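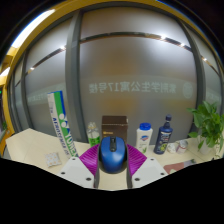
A blue computer mouse with a black scroll wheel strip.

Computer training centre

A computer training centre (some people say computer school, and my mum still says "the typing place") is a private business that teaches computer skills in short courses, usually face to face. I've kept this entry going since I finished my own course at one, so forgive me if I wander into my own memories now and then. I've tried to keep those in the history bit!

Background

Most of the centres I know about grew out of typing and secretarial colleges. When offices swapped typewriters for word processors, the colleges swapped too, often keeping the same rooms and the same teachers. Grunby, where I learned, was one of those. It had taught shorthand upstairs for years, and when I got there the old shorthand charts were still rolled up in the cupboard with the printer paper. Elin Cadwaladr ran it then. She'd been a typing teacher and she could hear a wrong finger from across the room.

Later on a second kind of centre came along, set up by programmers who wanted to teach programming and not much else. Uzor is the one people around here mention first. Nneka Bako and Said Kamel started it with a single evening class in web pages, and it grew into a full program with a daytime stream as well. The two kinds never really merged, and you can still tell which family a centre belongs to by looking at its course list.

What gets taught

The basic course is nearly always files and folders, word processing, spreadsheets, email and a bit of internet safety. I'd say that's still the bread and butter, whatever the sign out front says. After that you get bookkeeping software, graphic design, databases, hardware repair and networking, and then the programming languages, which change with fashion.

Grunby's beginner course went for seven weeks. Sarnow does much the same material in four, with longer sessions, and I've met people who loved that pace and people who came out of it dizzy. Orivham lets you join at the start of any unit, so you might sit beside somebody who is three units ahead of you (a bit daunting, but they're handy to ask).
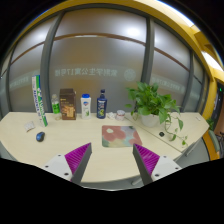
Class sizes vary a lot and so does the amount of time you get on a machine of your own. Older centres used to put two learners to a computer and have them swap over halfway through the session. I did a whole term like that and my partner was a much faster typist than me, so I learned plenty about watching. Ask about it before you pay.

Certificates

This is where people get confused, and I get more emails about it than anything else on the page. A centre's own certificate says you turned up and passed whatever test the centre set. A vendor certificate comes from a software or hardware company and the exam is usually booked and paid for separately. A government-recognised qualification is a third thing again, and only registered providers can issue one. Plenty of centres offer all of these side by side, and the brochure doesn't always make it clear which one you're signing up for.

Asabe Lawal, who taught the spreadsheet units at Orivham, used to write the exact name of the certificate on the whiteboard on the first night and leave it there. I wish they all did.

Fees and job help

Fees are charged by the course, by the unit or by the hour. Many centres take instalments. Materials may be extra: my Grunby workbook was 183 pages and I paid for it on top, though I still have it and still look up mail merge in it.

"Placement assistance" can mean a proper introduction to an employer, or it can mean a photocopied list of job ads. Funmilayo Onuoha at Sarnow organises an open evening each May where local firms come in and talk to the learners, and I know two people who got work out of it. Elsewhere it's mostly help with your résumé.

See also

Typing school
Adult education
Night class
Vendor certification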